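Can It Do the Boring Part Yet?
Speaker notes, Thursday afternoon session, Trenau

Opening
Thank Aicha Ramadan for the introduction and wait for the people at the back to find chairs. Start with the packing bench at Lamrani, where I spent most of May, because everybody in this room has packed or unpacked a box and everybody has an opinion on it.

Tell the tape gun story if they look awake. Skip it if we started late.

The question I get asked at every family dinner – can the robot do my laundry yet? My answer is still "some of it, slowly, with me standing there." Let them laugh, then say the shop floor isn't so different. We logged 528 attempts at ordinary bench chores. In 400 of them the arms finished without a person stepping in. Pause on that number, it sounds better than it feels when you're the person who has to step in.

Slides 6 to 9
Go slowly, and give them a moment with each one before talking. Ask the room where they would take hold of it themselves.
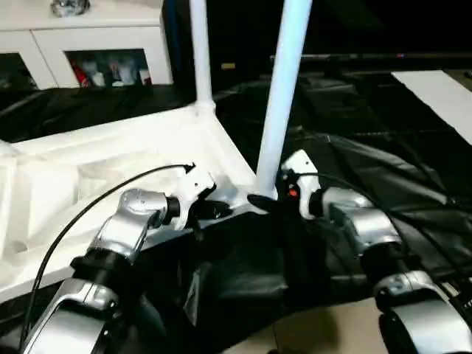
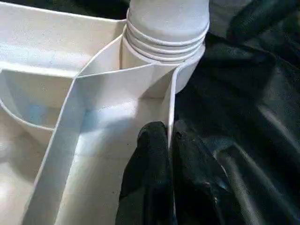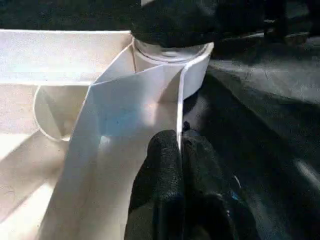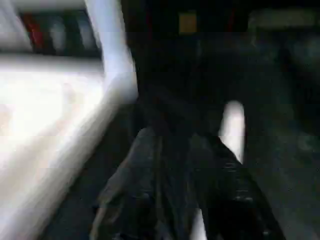
White work, dark surroundings, grippers close in. Two arms on slide 6; two black fingers at a thin white edge on slide 7.

After the slides
Talk about edges. A person feels along a thin wall and knows right away whether it will bend, and we do it so easily that we forget it's a skill at all. The arms need to be shown, and then shown again at a slightly different angle (I can go on about this for an hour, so watch the clock).

Mention glossy black plastic and bright white surfaces, and how hard both can be on a camera. Chie Koyama from Zistotard will probably want to come in on this point. Let her, she knows the lighting side far better than I do.

Then speed. The same chore takes me 4 seconds and takes the arms 90. For a night shift with nothing urgent on the bench, that may be fine. For a kitchen with two hungry kids in it, no.

Closing
So, yet? For sorting and lifting things that keep their shape, I'd say nearly. For anything that folds or sags or slides, I would keep a person nearby for a good while longer – and I'd pay that person properly.

Questions. If someone asks about the Zallutham trial, the write-up is still being checked, and I'm happy to talk over coffee.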